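Low-cost robot arms learn to pick up small objects from fewer demonstrations, Filali study finds

Vikville, 19 February 2018 – Researchers at the Filali Laboratory have published a training method that lets a desktop robot arm learn a simple pick-and-drop task from 29 demonstrations by a human operator. The laboratory's earlier method needed 121 demonstrations to reach the same level of performance on the same task.

The work was carried out with Bikova, a maker of teaching equipment, and paid for by a grant from the Washam Trust. The report and the recorded demonstrations are available from the laboratory on request.

In a standard demonstration, a person steers the arm through the whole task while a computer records the position of each joint. The robot later tries to copy what it was shown. Cheap arms are poor at this. Their joints have play in them and the servos do not always stop where they are told to, so small errors build up between the start of a movement and the moment the gripper closes. Until now the usual answer has been to record more demonstrations.

The Filali method splits each recording into two parts. The long movement across the table is learned loosely, and the robot is allowed to be a few millimetres out. The last part of the approach, when the fingers come down on either side of the object, is learned separately and in much finer steps. During training the software also adds small false errors to the starting position of this last part, so that the robot learns how to correct itself before it grips.
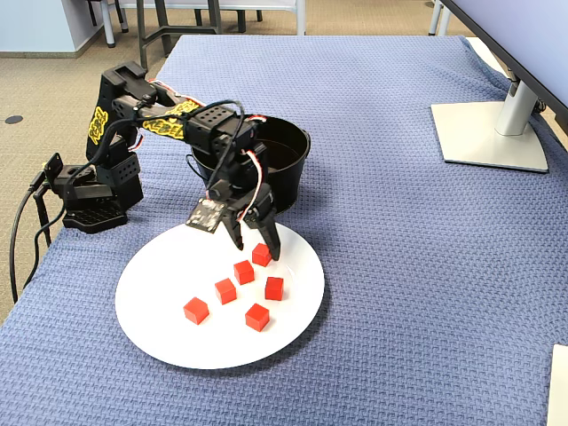
The test task was to move small cubes one at a time from a plate into a pot. The cubes were placed by hand before each run and never in a fixed pattern. A cube counted as moved only if it ended up in the pot without the operator touching the arm. Knocking another cube off the plate counted as a failure, even when the chosen cube was delivered.

Over 771 attempts, the arm trained with the new method did as well as one trained with the full set of demonstrations. Most of the failures came when two cubes were touching and the gripper could not get a finger between them. The second most common cause was a cube lying at an angle, which turned in the fingers and dropped on the way to the pot.

"The arms we use are the sort a college can afford, and we wanted a method that suits them," said Naima Farouk, who led the study. "Recording demonstrations is slow and tiring work. After an hour the operator gets careless, and the robot learns the careless runs along with the good ones. Asking for fewer recordings means we can throw out the bad ones and still have enough."

The team also looked at how well the training carries over from one arm to another. A model trained on one arm was loaded on to a second arm of the same type, with no new demonstrations. Results were clearly worse at first. They recovered after a short calibration routine – up to 20 minutes, depending on how worn the servos were – in which the second arm repeated only the final approach.

The report sets out several limits. All objects in the study were the same size and shape, and the plate stayed within easy reach of the arm. The method has not been tried on soft objects or on anything that moves. It also assumes that the pot is in a known place, and the software has no way of noticing if it has been shifted.

Work on mixed objects began in December and is continuing at the Vikville site. Bikova plans to include the calibration routine in its teaching software once the laboratory has finished testing it on older arms.

Requests for the report, the recordings or an interview with Naima Farouk should be sent to the press office at the Filali Laboratory, Vikville.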